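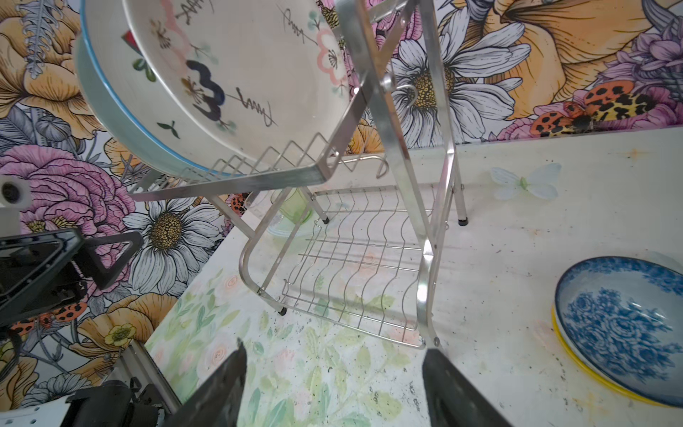 Home Minutes Projects Archive Contact

Zirnen dish-handling cell – fault review, January
Chair: Nhyira Fiadzo

1. Grip fault
The left finger lost holding force during plate transfer to the rack at cycle 300 of a planned 1000. One plate was dropped. No injury. The run was stopped by hand; the automatic stop did not trip.

2. Cause
Bradeo read the logs. Motor current fell for 22 ms before the drop, below the time set for the slip alarm. A loose connector at the finger motor is suspected – not yet confirmed.

3. Safety
Ankrah asked that nobody reach into the cell while the arm is powered, including to clear crumbs. Agreed. The stop button is to be moved within reach of the operator's chair.

4. Actions
Bradeo: replace connector, repeat 12 cycles at low speed.
Ginow: shorten alarm delay and send new settings to the chair.
Full run on hold until both are closed.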